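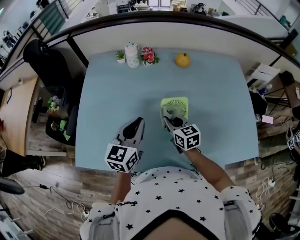 Zuerst müsse feststehen, welche Arbeiten ein Greifer überhaupt übernehmen solle, und erst danach, was er kosten dürfe, sagt Czesław Nowakowski. Die Beschaffungsstelle in Udby hat diese Reihenfolge für die Haushaltsplanung übernommen. Jae-hoon Cheon verantwortet dort den Ansatz für handgeführte Greifer und die zugehörigen Markerwürfel.

„Wir beantragen zunächst drei Paare“, erklärt Cheon. „Jedes Paar ist mit 2000 Euro veranschlagt, die Markerwürfel sind darin enthalten.“ Hinzu kämen je Paar 200 Euro für Ersatzbacken. Kabel und Netzteile würden aus dem laufenden Sachmittelbudget beglichen und daher im Antrag nicht gesondert ausgewiesen.

Auf die Frage, weshalb kein vollständiger Roboterarm vorgesehen sei, verweist Cheon auf die Folgekosten. Ein Arm erfordere Stellfläche, eine Sicherheitsabnahme und einen Wartungsvertrag. „Mit Handgreifern lassen sich Griffe an gewöhnlichen Gegenständen aufzeichnen, etwa an einem kleinen Tischventilator. Ob wir später einen Arm anschaffen, entscheiden wir anhand dieser Aufzeichnungen.“

Die Angebote wurden im März eingeholt. Der Standort Tokstead hatte sich für die Miete ausgesprochen, Traltuvthorpe für den Kauf. Cheon hält die Miete nur bei kurzer Laufzeit für vertretbar: „Bei den Backen rechnen wir mit Verschleiß. Im Mietvertrag wäre jeder Austausch einzeln abzurechnen gewesen.“

Offen ist die Position für die Auswertungssoftware. Das vorliegende Angebot beläuft sich auf 2307 Euro und umfasst keine Schulung. Nach Angaben von Cheon wird derzeit geprüft, ob die in Annan vorhandene Lizenz mitgenutzt werden kann. Bis zur Klärung bleibt der Betrag gesperrt; die Bestellung der Greifer ist davon nicht berührt.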